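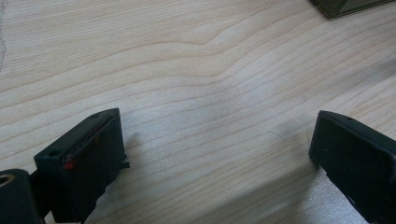 Teaching by hand: a little gallery

Posted May 6, 2018

Hello again! A few of you asked what I get up to all day now that I've stopped fixing printers, so I've put together a small page about it. The short version is that I pick things up and put them down again, with a gripper in my hand, until there's enough of it for a robot to learn from. I'm part of a small group at Foritz, and the project is called Lillden (after a village, I'm told, though I've never found it on a map).

When I started in December I thought I'd be writing code. I've written hardly any. What I have done is squeeze a pair of black fingers open and shut more times than I'd like to work out. We're asked for 900 good goes at each task, and a "go" only counts if you do it start to finish without stopping to scratch your nose.

My first week was all plain wood and one gripper. You open the fingers wide, come in low over the table, close, lift, and set down. It sounds like nothing! But you do have to unlearn your own hands. I kept wanting to use a thumb that wasn't there, and my wrist went in at angles no robot arm would thank me for. Amr Abdelaziz, who trained me, made me do 400 of the easy ones before he'd let me near anything with two hands.

The grain on the table is rather lovely, by the way, and I've spent a lot of time looking at it — there's a wave in it that I've grown quite fond of. 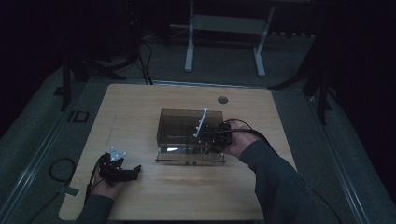 Two grippers is where it gets fun. The white bar with the holes in it and the see-through brown box are old friends by now. The right hand does the work with the bar, and the left has to learn to wait its turn, down by the table. The cables take some getting used to as well, and I've learnt to let them hang and not fuss with them.

The sides of the box are the tricky bit. Come in too flat and you knock the wall, so I go in over the end and keep the bar at a slant. Amr likes it steeper than I do. We've agreed to do it both ways, so the robot gets to see a bit of variety.

I've got 6 more tasks on my list before the summer, and we're meant to reach 2,000 goes on the box alone. My forearms are coming along nicely! If you've done this sort of thing and have a good stretch for sore wrists, please leave it in the comments. I'll put up more pictures when we start on the next task.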